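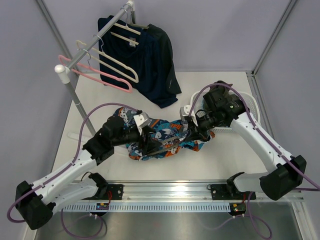
Cell rules, third revision

We rewrote the operating rules for the Woltska cell in August. The old list had grown to two pages and people had stopped reading it. The points below are the ones that changed.

Cable routing. The cable is clipped along the outside of each arm, with a free loop at the base. Before the first run, move each arm by hand through its full range and watch the loop. If it pulls straight at any point, add slack and start over. Replace a cracked clip; do not tape it.

Two-arm holds. When both grippers have the same garment, neither arm may move more than 30 mm without the other following. Fabric hides tension well. A twisted shirt looks slack on one side while the other side is loading a wrist joint. The Duvex controller will not flag this below its default current limit, so we lowered the limit and logged the old value.

Fixed objects. The rack and basket go back to their marked positions after every reset. Hangers stay on the rod. Anything else comes out of the enclosure.

Stops. One person at the stop button, hands off the keyboard, for the first 3 episodes after any change to code or hardware. Reaching in with the arms powered is still not allowed, even to free a sleeve.

Logging. Note the garment, the operator and the reason for each abort. Episode 307 has an abort with no reason given, and we had to discard it.

The Iltville cell still runs on revision 2. Check the sheet on the door before working there.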